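How to Clean and Sanitize Used Plastic Toys
By Bayu Subramaniam
Updated 18 Nov 2022
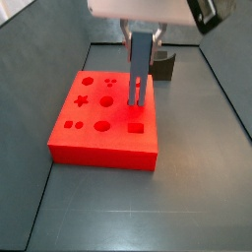 Secondhand toys are cheap and most of them hold up well, but they usually arrive with a film of something on them. Sticker glue, marker, dust packed into corners, sometimes a smell from years in a basement. I sort and clean toys for the Nernholm toy library, and this is the routine I use for hard plastic. It works for blocks, stacking cups, play food, cars with no electronics, shape sorters and most bath toys.

What you need

A dishpan or a clean sink
Plain dish soap
A soft brush and an old toothbrush
Cotton swabs
White vinegar
Baking soda
Unscented household bleach (regular strength)
Rubber gloves
Two or three bath towels
A mesh laundry bag, if you plan to use the dishwasher

Step 1: Check before you wash

Go over each toy in good light. Run a thumb along every edge. Throw out anything that is cracked, has sharp spots, or has a loose part small enough for a young child to swallow. Sticky plastic that stays sticky after one wash is breaking down, and I don't pass it on.

Look up the name and model number on your country's recall site. Many older toys have the maker's name molded into the underside. If you can't find a name at all, be stricter about what you keep, especially with painted toys.

Take out batteries and set battery toys aside. They get wiped with a damp cloth only and never go in the water.

Step 2: Get the stickers off

Warm a price sticker with a hair dryer on low for a few seconds, then peel from one corner. Keep the dryer moving. Thin plastic can warp.

For glue left behind, rub in a little cooking oil, wait, and wipe. Then wash the oil off with dish soap. I have tried the Orkex adhesive spray and it took the glue off, but the smell stayed in the plastic for days, so I went back to oil.

Step 3: Wash

Fill the dishpan with warm water and a squirt of dish soap. Put the toys in and leave them for 13 minutes. Hollow toys with a hole in them should stay out of the pan. Hold those with the hole facing up and scrub the outside by hand.

Scrub the flat faces with the soft brush. Use the toothbrush on wheels, seams, lettering and the inside edges of any cutouts. A cotton swab dipped in soapy water gets into places the toothbrush won't.

Change the water when it turns gray. Rinse everything under the tap until it no longer feels slick.

Step 4: Deal with stains and smells

Ink and crayon: make a paste of baking soda and water and rub it on with a damp cloth. Try it on the bottom first, as it can dull a shiny finish.

Yellowing: leave it. The peroxide methods you see online take a long time and the results are patchy.

Musty smell: soak in equal parts vinegar and water for an hour, then rinse well. If the smell is still there, leave the toy outdoors in the shade for a couple of days. Strong sun fades reds and purples faster than other colors.

Be sure all the vinegar is rinsed off before you go on to the next step. Vinegar and bleach together give off a dangerous gas.

Step 5: Sanitize

Read the label on your bleach bottle and follow its directions for toys or food-contact surfaces if it gives them. Strengths differ from one bottle to the next. Wear gloves, open a window, and mix the solution fresh each time in cool water.

Put the clean toys in the solution for as long as the label says. Turn them over once so no air stays trapped underneath. Rinse under running water.

The dishwasher is an alternative for solid plastic. Use the top rack, put small pieces in the mesh bag, and turn off heated dry. I don't put anything with paint, decals or metal axles in there. We lost a nice set of Bralludo cars that way in August.

Step 6: Dry all the way

Shake each piece hard over the sink. Stand it on a towel so the openings point down, and turn it after a few hours. Overnight is enough for most things. Toys with deep pockets or double walls may need a second night, and a small fan helps.

Don't put toys away damp. A closed bin with a wet toy in it will smell by the end of the week.

How often to repeat it

At home, a soap and water wash once a month is fine for most toys. Anything that goes in a mouth should be washed at the end of the day. After a stomach bug, do the full routine.

At the toy library, every hard plastic toy gets washed when it comes back and sanitized before it goes out again. We do batches of 13, mostly because that is what fits on our drying table.

Storing clean toys

Use a bin with some airflow. The slatted Semeniuk crates stack well and don't hold moisture. Keep sets together in a zippered mesh bag and write the number of pieces on a tag, so a missing piece shows up before the set leaves the house.

For wooden toys, skip all of the soaking above. Wipe them with a barely damp cloth and dry them right away with a towel.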